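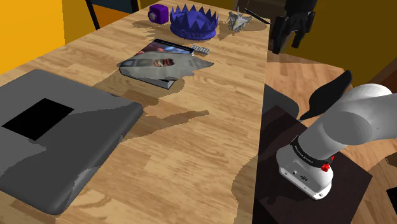
Notes de l'orateur -- Partie 2 : lire à voix haute en famille

Bonjour à tous, et merci à Veronika Takács pour l'invitation. (Attendre que la porte soit fermée.)

Je commence avec ma propre expérience. Quand je suis arrivée à Kargate, je lisais le français avec les yeux seulement. Ma fille m'a demandé une histoire, et j'ai dû la lire avec la bouche. C'était très différent.

Dire ensuite : nous avons lu 21 soirs de suite, toujours le même conte. Les mots difficiles, je les marquais au crayon.
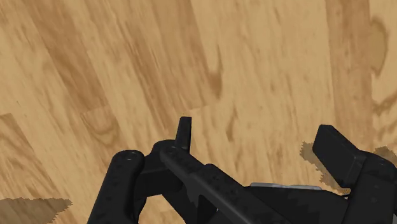 Le deuxième soir, elle corrigeait déjà mes liaisons. Ici, faire une pause, les gens rient d'habitude.

Parler du cercle de lecture du mercredi, à la bibliothèque Bălan. Kanokwan Pongsiri y lit en thaï, puis en français -- les enfants écoutent les deux versions sans problème.

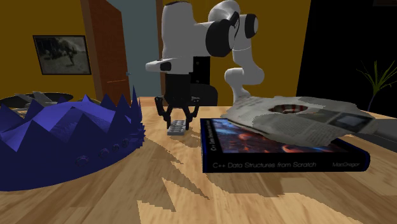 Conseil à donner lentement : choisir un texte court, le lire une fois seul, accepter de se tromper devant l'enfant. Ne pas traduire chaque phrase.

Lire l'extrait du conte, page 2. Boire de l'eau. Puis les questions, jusqu'à 19 heures.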